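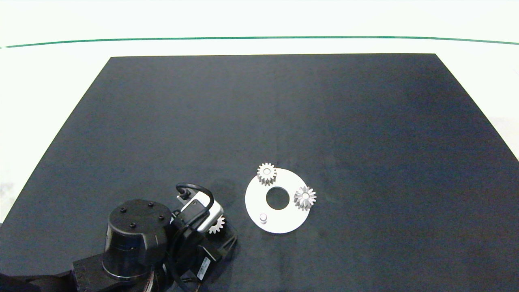

About the Fastness Program

Fastness is the robotics program of the Geratwood Technical School. It was founded to give students regular practice with the kind of small assembly work found in local industry, and it now enrolls 198 students at two sites, Partington and Rukmont.

Our bench exercise in gear handling is the one most visitors ask to see. The arm works over a dark mat with a white ring-shaped plate and small silver spur gears, and students write and adjust the program that moves it. A camera mounted at the wrist supplies the close view.

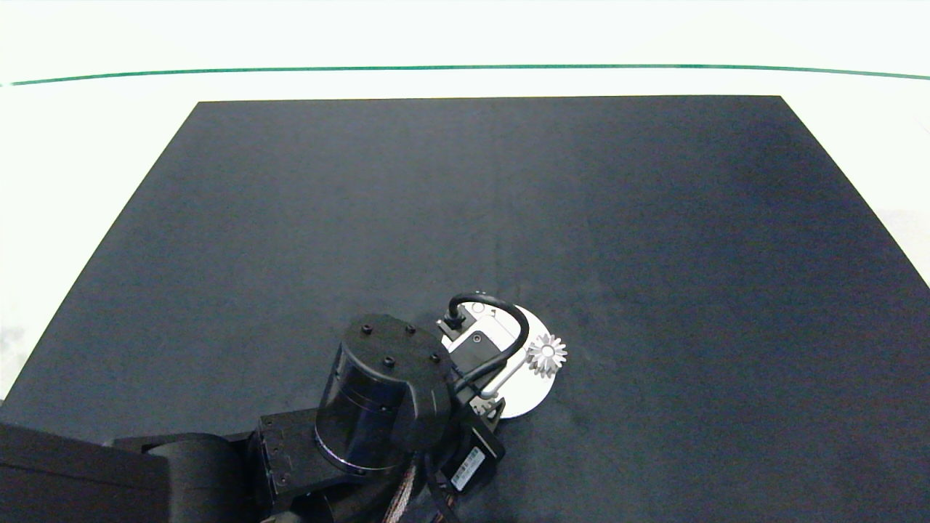
Open Day and Visits

The annual open day was held on February 7, 2021, at the Partington site. Normunds Jankauskaitė, head of the program, opened the demonstration, and second-year students answered questions from families and employers at the bench.

Group visits of up to six people may be arranged during term — requests should be sent to the school office at least two weeks in advance. Visitors are asked to remain behind the bench line while the arm is in operation. Applications for the next intake open each January, and applicants are welcome to attend a visit before they apply.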